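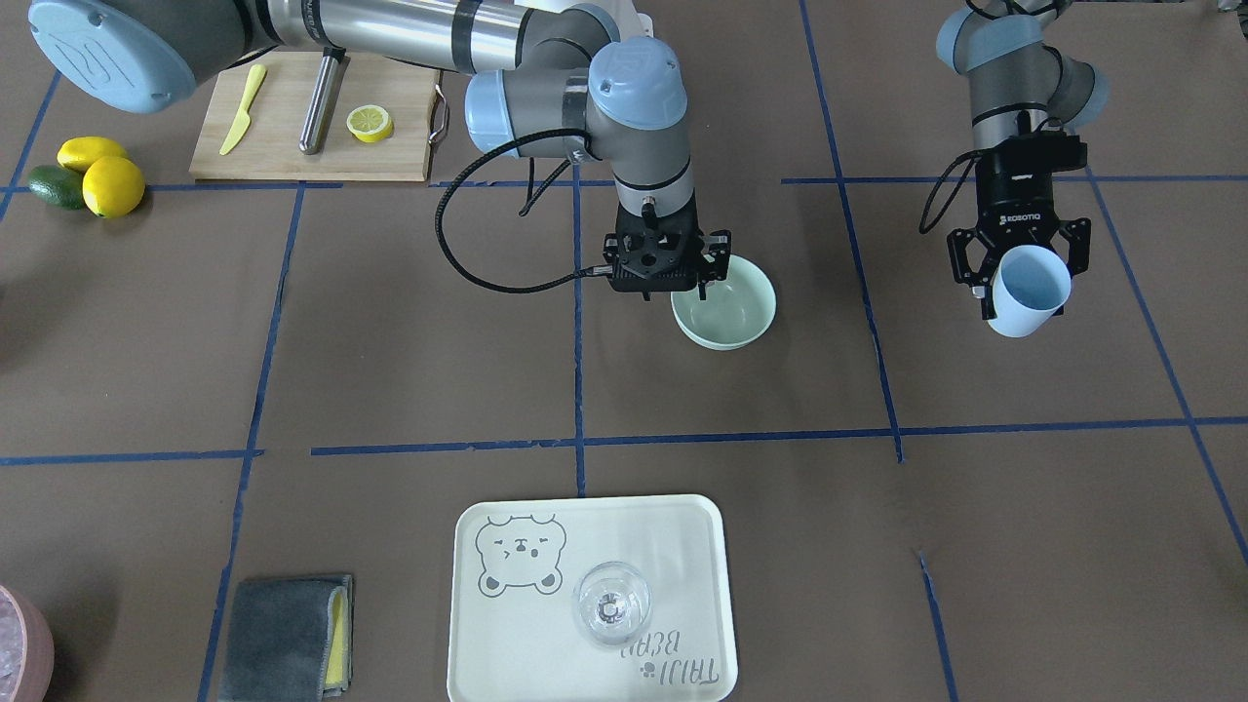

Projects > Robotics > Student Reports > Good practice for shared two-arm tables

Reading time: 2 min

Our task this term was to write working rules for the two-arm table in the Drostow teaching lab and test whether students could follow them. The old rules covered power and the emergency stop but said almost nothing about layout, glassware or blades.

We read 96 entries in the lab log before writing anything. Most stoppages came from two causes: objects put back in the wrong place, and both arms sent to the same area.

The rules we settled on:

1. Mark areas of the table with tape before the first run. Blue tape on a brown surface is easy to see. Replace any strip that lifts or frays.
2. Knives in drink and food tasks are plastic. They start on the cutting board.
3. One arm holds, the other approaches. If both must move, the operator calls it out first.
4. Glass goes on a tray with a raised rim.
5. Keep a cloth and sponge on the table for any task with ice or liquid.
6. Check the cable loops at both wrists before each run – a loop that hangs low can catch a bowl or cup.
7. Hands stay outside the tape until both arms have stopped.

We tried the rules over 360 runs in April, using the Bivum task list. Operators filled in a one-page checklist each time. Rule 6 was skipped most often, mainly in the late afternoon when groups were short of time. We moved it to the top of the checklist and it was skipped less after that.

Rule 3 still needs work. The wording does not say what happens when a cup is passed from one gripper to the other, and two groups read it differently. The Kedholm lab uses a separate handover rule – we plan to borrow the idea next term.

Shares: 193 | Comments: 4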